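Carkcombe Tabletop Demonstrations – data card

Version of Sunday, January 25, 2026
Maintainer: Anouk Prins, Gresitz lab

What is in this release

The release holds 312 demonstrations of kitchen tasks on a table, done by one robot arm with a two-finger gripper. A person moved the arm in every demonstration. There are no scripted motions and no policy rollouts.

Two ways of teaching were used. In the folder "hand" the operator holds the arm and guides it directly. In the folder "remote" the operator sits at the next desk and moves a small leader arm, and the robot follows. The two folders have the same file layout, so they can be loaded together, but please read the part on differences below before you mix them.

Camera views

Each episode has a wrist view and an overhead view. The wrist view moves with the gripper and is the one most of our users train on. It shows the fingertips well, but at short distance the background can be hard to read. Surfaces with holes or with strong reflections are difficult for depth estimation, and we did not remove such parts.

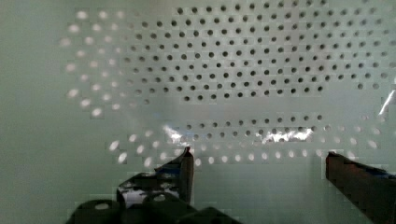
Wrist view. Gripper open, perforated panel behind the fingers.

The wrist camera has fixed exposure. Bright spots are therefore common, and they change quickly when the arm turns. If your method uses color normalization, compute it per episode and not over the whole set.

The overhead view does not move during an episode. It is useful for finding where the objects are at the start, but the arm can hide some of them. For this reason we do not give object positions as ground truth. The object list in each episode file was typed by the operator and says only which things were on the table.

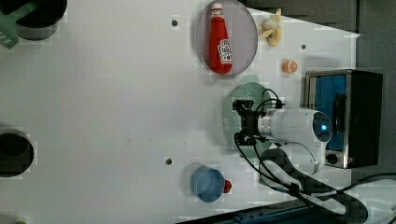 Overhead view. Arm and gripper over the table, with dishes, toy food and the toaster oven.

Tasks

There are 12 task names. The most frequent are "put food on plate", "stand the cup up", "move bottle to plate" and "open oven door". The start layout was changed by hand between episodes. We did not follow a fixed plan for this, so some layouts are much more common than others.

The names are short, and one name can cover different motions. A cup that starts on its side needs another grasp than a cup that stands. Users who need finer labels can take the free-text field "note", but it is empty in many episodes.

Files

Each episode is one folder:

wrist.mp4 – wrist video
top.mp4 – overhead video
state.csv – joint angles and gripper opening
action.csv – commanded values (remote episodes only)
meta.json – task name, operator code, object list, note

Video and state share one clock. In 17 episodes the overhead video starts late. These have "top_late": true in meta.json.

Differences between hand and remote

In hand episodes there is no command signal, so we suggest the next measured state as the action. The operator's hands and arms can enter the views. Motions are shorter and have fewer stops.

In remote episodes the operator often waits before closing the gripper. Do not cut these pauses automatically – in the oven task some of them are needed for the door.

Known problems

16 episodes end before the task is finished. They are kept and marked "complete": false. The gripper opening was recorded with the wrong sign in the first version from November. It is correct now, and old copies should be deleted.

The loader from the Mottram toolkit reads this format without changes. The Stirnska converter drops the "note" field at the moment.

Contact

Please send corrections to Anouk Prins and include the episode folder name.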